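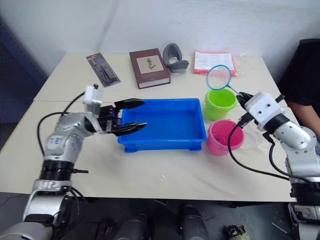
# Comment un robot apprend à pêcher des poissons en plastique

*Texte : Josiane Arnaud. Janvier 2023.*

Demande à ton petit cousin de mettre les poissons roses dans le seau rose et les poissons verts dans le seau vert. Il va râler, en mettre un dans sa bouche, puis le faire. Demande la même chose à un robot et il ne râlera pas du tout. Il ne bougera pas non plus. Pour un robot tout neuf, un poisson, un seau et un livre de plantes, c'est pareil : du vide.

Ce qui lui manque, c'est le logiciel, c'est-à-dire la longue liste d'instructions qui tourne dans son ordinateur. Au laboratoire de Feltance, celui qui commande les bras s'appelle Brimska. Lucienne Hervieu et Romain Joly l'ont écrit ensemble, et ils ne sont toujours pas d'accord sur la façon de prononcer le nom.

## D'abord, voir (c'est moins facile qu'il n'y paraît)

Une caméra ne voit pas de poisson. Elle voit des pixels, de minuscules carrés de couleur, et chaque carré est noté avec des nombres : tant de rouge, tant de vert, tant de bleu. Une photo, pour Brimska, ressemble donc à un cahier de calcul très ennuyeux.

La première partie du logiciel s'appelle la **perception**. Elle cherche dans ces nombres des morceaux qui vont ensemble. Un petit paquet de vert entouré de bleu, ça pourrait bien être un poisson vert posé sur le plateau bleu. Un gros paquet de vert à côté, c'est plutôt le seau. Les premiers temps, Brimska confondait les deux et essayait d'attraper le seau comme un poisson particulièrement gras.

Pour qu'il apprenne, on lui a montré 1000 photos où des humains avaient déjà entouré les poissons à la souris. C'est Romain qui en a entouré 432. Il en parle encore.
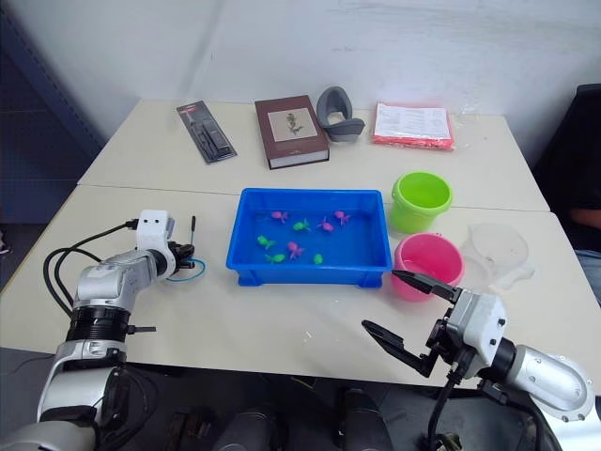
Les couleurs aident beaucoup. Les objets transparents, en revanche, sont une vraie plaie : à travers eux, la caméra voit surtout la table. Et puis il y a tout ce qui traîne au fond et qui n'a rien à voir avec la pêche, comme un livre ou un paquet emballé. Le logiciel doit aussi apprendre à ne pas s'en occuper. Toi, tu sais très bien ignorer ce qui ne t'intéresse pas, par exemple ta chambre à ranger. Un ordinateur doit s'entraîner.

## Ensuite, réfléchir au chemin

Admettons que Brimska ait trouvé son poisson. Il reste à aller le chercher, et le bras ne peut pas foncer tout droit, sinon adieu le seau.

La deuxième partie du logiciel, la **planification**, dessine donc un trajet dans l'air. Elle en essaie plein dans sa mémoire, sans bouger d'un millimètre, et elle jette ceux qui finissent en accident. Avec 2 bras, ça se complique : chacun doit savoir où se trouve l'autre. Imagine que tu manges ta soupe avec ta sœur, dans le même bol, au même moment, les yeux bandés. Voilà ce que la planification doit éviter.

Quand le bras tient une épuisette, il faut encore recommencer les calculs. Il est soudain plus long, et il a un rond avec un filet au bout. Si on oublie de le dire au logiciel, il croit tenir du vent et accroche tout ce qui passe.

## Enfin, bouger sans tout casser

La troisième partie s'occupe du **contrôle**. Elle envoie des ordres aux moteurs cachés dans les articulations : tourne un peu, encore un peu, stop. Puis elle vérifie. Le bras est-il bien où il devrait être ? S'il est allé trop loin, elle corrige, et elle revérifie. Elle recommence ainsi, très vite, pendant tout le geste.

Tu fais la même chose quand tu verses du lait : tu regardes le verre et tu redresses la bouteille avant que ça déborde. (En général.)

Le plus délicat, c'est la pince. Si elle serre trop peu, le manche de l'épuisette glisse. Si elle serre trop, elle peut l'abîmer, et il faut retourner en acheter un au magasin de jouets. La vendeuse commence à poser des questions.

## Et quand ça rate ?

Ça rate souvent ! Lucienne note chaque erreur dans un carnet - page 11, on peut lire « a pêché la table ». Ensuite elle cherche quelle partie s'est trompée. La perception a mal vu ? La planification a choisi un mauvais chemin ? Le contrôle a freiné trop tard ? On répare le bon morceau, on remet les poissons sur le plateau, et on relance.

**À essayer chez toi :** ferme un œil, prends une petite cuillère à long manche et essaie de déplacer un bouchon d'une assiette à un bol. Demande à quelqu'un de noter tes ratés dans un carnet, avec la date.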